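Grulholm Counseling Center
Suite Safety and Environment of Care Inspection – Camcombe Office
Inspection date: July 24, 2026
Form 42, with comments
Areas covered: reception, waiting area, consulting rooms, play therapy room, group room, records room

Ratings: S = satisfactory. C = correction needed. N/A = does not apply. Items rated C carry over to the next inspection until closed in writing by the site lead.

1. Entry and reception

1.1 Exterior door closes and latches without assistance. S
1.2 Reception desk screen not readable from the client side. C
Comment: Monitor was turned toward the counter. Appointment list legible from the sign-in position. Fit a privacy filter or move the monitor arm to the inner bracket.
1.3 Sign-in sheet does not show names of earlier clients. S
1.4 Emergency and crisis line numbers posted and current. C
Comment: After-hours number on the wall card does not match the one on the intake packet. Confirm the correct number with the answering service before reprinting either.

2. Waiting area

2.1 Seating stable, no torn upholstery, clear path to exit. S
2.2 Sound masking unit on and audible at each consulting room door. C
Comment: Unit outside 832 was off on arrival. It was plugged into a switched outlet that goes off with the overhead lights. Move to an unswitched outlet.
2.3 Literature rack free of outdated material. S

3. Consulting rooms 832 and 921

3.1 Therapist seating placed with unobstructed access to the door. 832: S. 921: C
Comment: In 921 the client couch sits between the therapist chair and the door. Reversing the two pieces meets the requirement and leaves enough room for the side table.
3.2 Panic button tested, response at front desk confirmed. 832: S. 921: S
Comment: Response from 921 was slower. The desk receiver had its volume at the lowest setting. Raised during the inspection.
3.3 Normal conversation not intelligible in the corridor with door closed. 832: S. 921: C
Comment: Door sweep in 921 worn along the hinge side. Individual words could be made out at the threshold. Replace sweep and retest. Until then, schedule intake sessions in 832 where possible.
3.4 Window blinds cordless or cords secured. S, both rooms
3.5 Lamps, cords and outlets undamaged. 832: C. 921: S
Comment: Floor lamp cord in 832 runs under the rug. Reroute along the baseboard.

4. Play therapy room

4.1 Toys and materials intact, no small detached parts. S
4.2 Sand tray covered when not in use. S
Comment: Lid fits, but the label with the date of the last sand change is missing. Replace label.
4.3 Shelving anchored to wall. C
Comment: Makis unit on the north wall is anchored at one of 2 points. Keep the top shelf clear until the second bracket is in.
4.4 Books and paper materials clean, bindings sound. S
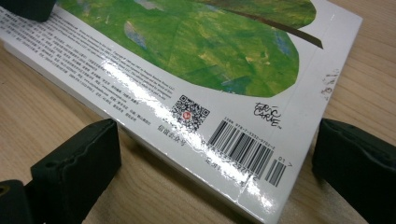 Item 4.4. Picture book, back cover with leaf illustration.

4.5 Cleaning log for shared materials kept up to date. C
Comment: Log sheets are complete for the first part of July, then blank. Cleaning may have been done and not recorded – the log is the only evidence accepted under this item.
4.6 Observation window curtain closes fully. S

5. Group room

5.1 Posted occupancy limit visible from the door. S
5.2 Chairs rated for general use, no cracked joints. C
Comment: Two folding chairs have loose rear braces. Tagged and moved to storage. Do not return to service.
5.3 Second exit unlocked during sessions. S

6. Records room

6.1 Room locked when unattended. S
6.2 File cabinets locked separately from the room. C
Comment: The Shih lateral cabinet does not lock with the bottom drawer full. Drawer was holding over 42 closed files that are due for transfer off site. Transfer the files, then test the lock again.
6.3 Shred bin locked and below fill line. S
6.4 Test protocols and scoring forms stored apart from general office supplies. S

7. Fire and first aid

7.1 Extinguisher gauges in range, tags current. S
7.2 Exit signs lit on battery test. S
7.3 First aid kit complete. C
Comment: No nitrile gloves in size large. Cold packs past printed date.

Follow-up

Items 1.4, 3.1, 3.3 and 6.2 are to be corrected first. Written closure goes in the site binder behind this form, with the work order or receipt attached. Item 3.3 also requires a repeat of the corridor test with the sound masking unit off.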